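Fitting your Cedberg click flooring
Part 2: Laying the first rows

I've laid this stuff in my own hall and back bedroom, so these steps are the ones I really use. Leave the packs flat in the room for two days first, please!

Grey tops, and a pale wall in the last two:

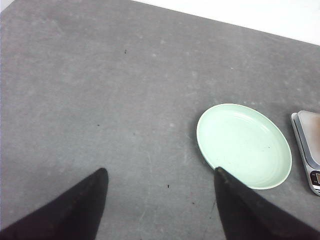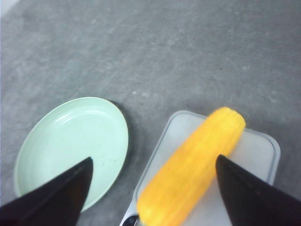
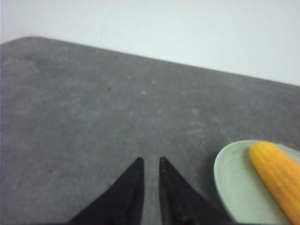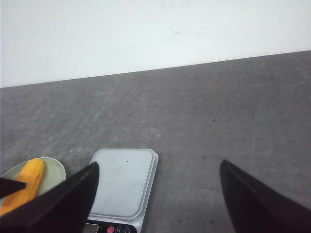
Before you start

1. Sweep the subfloor, then sweep it again. I always find grit the second time.
2. Roll out the Stomwood underlay, ribbed side down, and tape the joins.

First row

3. Start in the left-hand corner with the tongue facing the wall. Pop in 9 mm spacers as you go.
4. Click the short ends together. Each full board is 1176 mm long, so measure your last gap and cut to fit (mark the back if you're using a jigsaw - it saves the face from chipping).
5. Begin row two with the offcut, as long as it's longer than your forearm.

Note: mix boards from three packs at a time. The grain varies more than you'd think.

Caution: never hit the boards directly with a hammer. Use the tapping block, and go gently - I cracked a lovely one in May being impatient.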